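The Desk with a Roof: The Return of the Hutch

Few pieces of household furniture have fallen out of favour and returned to it as quietly as the desk hutch. For much of the past two decades, the preferred home workspace was a bare surface on four legs, with the computer at its centre and everything else expected to live somewhere out of sight. The upper storey of shelves and cubbies that had once been standard on a student's desk came to be regarded as heavy and old-fashioned, and a great many were unscrewed and left on the nature strip.

The position has changed. Retailers in the western suburbs of Brisbane report steady demand for desks with a fitted shelf unit, and the Pullenville Home Interiors Centre has given over a corner of its showroom to them for the winter season. The display opened in June and remains in place until 1st August. It was assembled to answer a question that the Centre's advisory desk receives with some regularity: how a household can obtain more storage in a study without surrendering more of the floor.

The hutch answers this by building upward. A desk occupies its footprint whether or not anything stands above it, and the wall behind is frequently given to nothing more than a calendar and a trailing cord. A shelf unit seated on the rear of the desktop makes use of that height and leaves the front of the surface clear for work. It also gives the desk a back. In a room where the desk does not sit against a wall, this can be of real value, as pens and papers have a tendency to migrate over the far edge of an open top.

Older readers will recall the form in dark-stained timber, often with a fluorescent tube concealed beneath the upper shelf. The versions now on sale are lighter in manner. Grey wood-grain finishes are common, and manufacturers have become more willing to introduce a second colour inside the compartments. A reddish-brown lining within a grey carcass, for instance, lends depth to an open cubby and makes the unit appear less like office equipment. The effect is strongest when the shelves are sparsely filled and the backs can be seen.
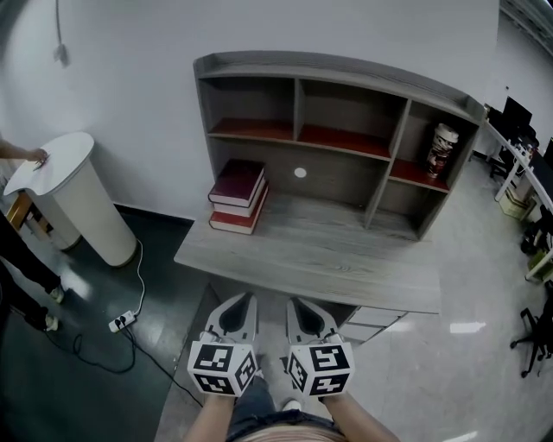 Colour inside the compartments has a practical consequence as well. Objects stored against a warm, darker ground are less conspicuous than those set against white, and the ordinary contents of a study (a stapler, a box of envelopes, a charger) tend to recede. Households that find open shelving untidy may wish to consider a lined unit before resorting to doors. Doors conceal a good deal, but on a hutch they open towards the face of the person seated at the desk, and many are left permanently ajar for that reason.

The arrangement of the compartments deserves more attention than it commonly receives in the showroom. A row of equal cubbies across the top looks orderly and suits small items, but it will not accept a lever arch file or a tall dictionary. A broad open space beneath the upper row is the more useful part of most units. It will take a screen of modest size, or books laid flat, or simply the back half of a large sheet of paper. A narrower column at one side is best reserved for things handled every day. In many households it is where the morning coffee ends up, and there are worse places for a cup than a compartment with a wall between it and the keyboard.

Books may be stood or stacked. The Centre's advisers generally favour stacking where there are only a few volumes, as a short row of standing books requires a bookend and will lean without one. Three hardcovers laid flat form a stable block and take up little of the desktop. Where the spines are turned inward and the page edges face the room, the stack becomes a plain object with little visual noise, although readers who consult their books often will find the practice tiresome and should feel no obligation to follow it.

Cables remain the principal difficulty. Any hutch intended for a computer should have an opening in its back panel, and its location should be checked against the position of the power point before purchase. A small round hole set high in the middle of the panel serves a lamp or a screen very well. It is of less assistance to a power board sitting on the floor, and the cord will need to be brought down behind the desk and secured. Adhesive clips are adequate for this. A plug of the moulded variety will not pass through a narrow hole at all, and the time to discover this is before the desk has been pushed back against the wall.

Below the desktop, a drawer unit completes the arrangement. Freestanding units have largely displaced fixed pedestals and are to be preferred in rented homes, as they may be moved to the other side or used in another room altogether. The finish need not match. A light grey set of drawers sits comfortably beneath a grey wood-grain top, and a slight difference in tone is easier on the eye than a near miss. Knee room should be measured with the chair in place and its armrests at their working height.

Among the models shown at the Centre in June was the Florex Rey, a desk and hutch sold as a single package under stock number 972. It arrives in 3 cartons and is intended for assembly by two adults. The Kater, from the same maker, has a deeper desktop and no upper cubbies. Visitors who tried both tended to settle on one or the other quite firmly – those who worked chiefly on paper preferred the deeper top, and those who shared the desk with children asked for the compartments.

Assembly is straightforward provided the order is respected. The desk should be completed and moved to its final position before the hutch is lifted on. Once joined, the two parts are awkward to carry through a doorway and place considerable strain on the fixings. A tall hutch should also be anchored to the wall, particularly in a home with young children. The bracket is usually supplied, but the screw is often suited only to plasterboard, and owners of brick or block houses will need to obtain the correct plug.

A word may be added on what stands beside the desk. Studies are often furnished only to the width of the work surface, with the remainder of the wall left vacant. A tall, slender piece with a small top, such as a cylindrical pedestal table, is useful in this position. It provides a place for a plant or a lamp, or for the papers one happens to be carrying when entering the room, and a white one against a white wall adds very little visual weight. It should stand far enough from the desk to allow the chair to turn.

For those who already own a plain desk in good order, a separate shelf unit may be purchased and set on top. The Centre suggests measuring the depth of the desktop first and allowing no more than a third of it to the shelves. Rubber feet will prevent the unit from travelling, and a strip of felt will protect a softer finish. Second-hand hutches separated from their desks in the years after 2000 can still be found at council tip shops, often with the fixings missing and otherwise quite sound.

The Centre's printed guide to desk and shelf dimensions is available from the front counter for $6.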